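I've been collecting old building controls paperwork for longer than I'd like to admit, and this repository is where I've finally put the typed-up version. It's a small dataset, plain text and CSV, covering thermostats, damper motors, pneumatic panels and the people who fitted them. If you like brass dials and compressor logs, hello, you're among friends!

## What's in it

The bulk of it is 705 job sheets from Fortin, a heating controls firm that installed and looked after pneumatic systems in schools, libraries and a fair few office blocks. Each sheet became one row in `jobs.csv`. There's also a folder of 66 letters between the firm and its customers, one text file per letter, and `panels.csv`, which lists the control panels I could match to a building.

- `jobs.csv` — one row per job sheet
- `letters/` — plain text, UTF-8, line breaks kept where the typist put them
- `panels.csv` — panel, building, supply pressure, notes
- `glossary.md` — trade words, with my best go at explaining them
- `queries.md` — things I can't read or don't understand

The columns in `jobs.csv` are `job_no`, `building`, `fitter`, `fault`, `work_done`, `parts` and `remarks`. I kept `fault` exactly as written, so you'll get "too hot upstairs again" sitting next to "receiver controller drifting, recalibrated". I love these. One fitter wrote nothing but "draughty" for a whole winter (I think he'd had enough of that library).

## Where it came from

The sheets were in lever arch files that my aunt, Shalini Vishwakarma, kept from her years in the Fortin office. She typed many of the letters herself and can still tell you which customers paid late. I scanned everything on a flatbed, typed it up in the evenings and read it back to her over the phone when the handwriting beat me. She won most of those arguments.
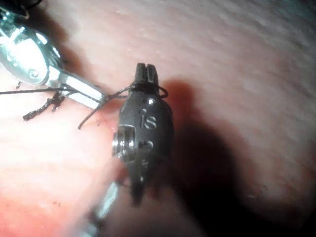 *Dark grey gripper, lettered "is", with black suture thread looped below the jaws.*

## Pressures and units

Pressures are in psi because that's what the fitters wrote. I haven't converted them. A blank cell means the sheet was blank, and a `?` means there was something there and I couldn't make it out. Please don't treat those two as the same thing, I did it myself in an early version and made a right mess of the supply pressure column.

Temperatures are worse. The older sheets use Fahrenheit, the later ones Celsius, and there's a stretch in the middle where it depends who picked up the pen. The `temp_unit` column in `panels.csv` is my reading of it, so go easy on it.

## Names and addresses

Fitters appear as initials only. I took private addresses out of the letters and put `[address]` in their place. Public buildings keep their names. If you spot something of yours that I've missed, open an issue and I'll take it out.

## Known problems

1. There are 11 job numbers that appear twice. They look like real duplicates in the numbering, with different buildings and different faults, so I've left both rows in. Use `job_no` and `building` together as your key.
2. The Skaltirix panels are under-described. Those sheets just say "see drawing" and I don't have the drawings. If you do, I'd be over the moon.
3. Part numbers for Drerkach thermostats changed format at some point. I haven't tidied them up.
4. "Stat" means thermostat nearly everywhere, except in 3 letters where it means the stationery cupboard.

## Using it

Nothing fancy needed. Any spreadsheet will open the CSVs, though watch out for it turning part numbers into dates (it will try). I use a little script called Pralelari to check the rows against the column list before I commit anything — it's in `tools/` and it's ugly but it works on my machine.

## Licence and thanks

Text and tables are CC BY 4.0. The scans aren't included yet as the files are huge and I'm still straightening the crooked ones. I'm hoping to have the first batch up by January.

Corrections are very welcome, especially from anyone who worked on pneumatic systems. Send a pull request if you're comfy with that, or just open an issue and tell me which row is wrong and what it should say.

Pankaj Vishwakarma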